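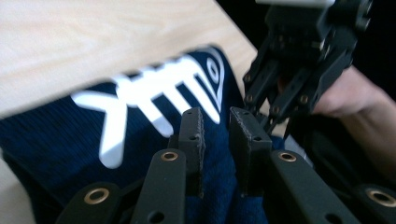 Thread: Washing printed knits - inside out or not?

woker83
My navy knit with the white fishbone print is starting to worry me. I paid 363 for two of these from Lotier and the other one cracked along the print by February. What temperature do you all use?

Shayne Pomare
Cold, inside out, 15 minutes on the gentle cycle. Then dry it flat. I have a Britora sweater with a big white print that still looks fine.

tubsock
Inside out does nothing if you put it in the dryer after. Heat kills the print - the wash hardly matters.

Shayne Pomare
Disagree. I ruined one that never went near a dryer. It was in with jeans and the zippers scraped it.

woker83
Mine did go in the dryer, on low. The tag says low is OK.

tubsock
Tags are written for the yarn. Skip it.

lint_trap
Posted March 19, 2021
Mesh bag and no fabric softener. Has anyone ironed a cracked print back down through baking paper? I got half of mine to stick.

Shayne Pomare
Tried it once. It left a shiny patch on the knit, so test the hem first.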